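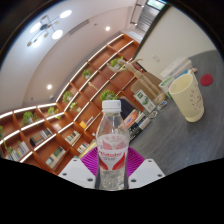

4.2 Beat Tracking and Cue Point Placement

Figure 3. Clear plastic water bottle with a white screw cap, held in a white gripper beside a gray table top.

The second part of the study examined how well Ponder places cue points in recorded dance music. The test library held 2618 tracks, drawn from the Diden and Riedl catalogs and converted to a single audio format before analysis. Tracks with spoken introductions were kept, as they are common in working DJ collections and are known to delay the first detected downbeat.

Each track was analyzed once with the default settings and once with the tempo range narrowed to the genre listed in the catalog. A cue point was counted as correct when it fell within 5 milliseconds of the reference position. Reference positions were set by hand in the Dellar editor, and any track on which two annotators disagreed was passed to a third.

Narrowing the tempo range reduced half-tempo and double-tempo errors in drum and bass, where they had been most frequent. It had little effect on house and techno. In 17 tracks the narrower range made the result worse - in each case the catalog genre did not match the recording. These tracks were left in the totals reported below.

Live recordings remained the most difficult group. Tempo drift of even a small size caused the beat grid to slip over the length of a track, so that cue points near the opening were correct while those in the final minutes were not. Allowing the grid to be refitted every 100 beats corrected most of the slip, but it also introduced small jumps in passages without percussion. Ponder does not mark these passages for the user, and a DJ who sets a loop across such a jump may hear an uneven repeat.

4.3 Lighting Cues

Lighting cues were derived from the same beat grids, without further adjustment. Errors in the grid therefore carried over directly to the lighting output, and results for the two are reported together in Section 5.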